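Goven reissues two-part cup with separate base

2020-06-30

Goven has put its two-part cup back on sale after a break that started in December. The first run of 3285 pieces was sold mainly through the Rinberg housewares shop and was gone in almost 4 months. The new run is set at 3000 pieces and is made at the same plant in Drovitz.

The design is unchanged in outline. Cup and base are molded separately and joined at the lower end of the cup. What has changed is the joint. Buyers of the first run reported that the two parts worked loose after repeated washing, and the company has moved to a deeper seat with a tighter fit. Goven says the parts can still be separated by hand for cleaning – no tool is supplied or needed.

Wall thickness at the rim goes up to 2 mm. The company gives chipping during shipping as the reason. Packing has been changed as well, with cup and base now shipped joined in one sleeve. Previously they came in separate bags, and a number of orders reached customers with one part missing.
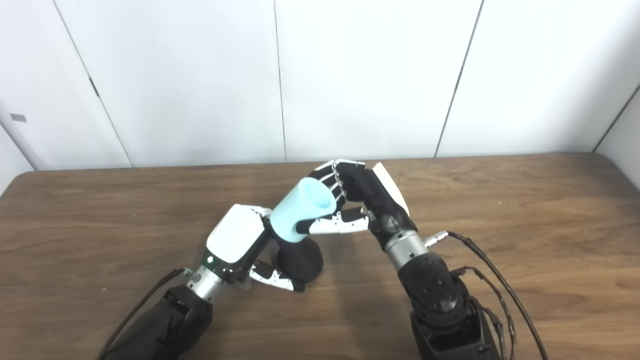

Color options are limited for now. Goven lists a single pairing for the reissue, a pale light-blue cup on a black base, and a second one is planned under the Jia name with no date given. The surface of the cup is smooth and matte, and the rim is rounded. The base has a bulb-like form, wider than a plain foot, and the company advises against storing the piece upside down on a narrow shelf.

Replacement bases will be sold separately. They fit the new cup only; owners of a first-run cup have to order the older base, which Rinberg still stocks in small numbers. Orders placed before the restart will be filled first.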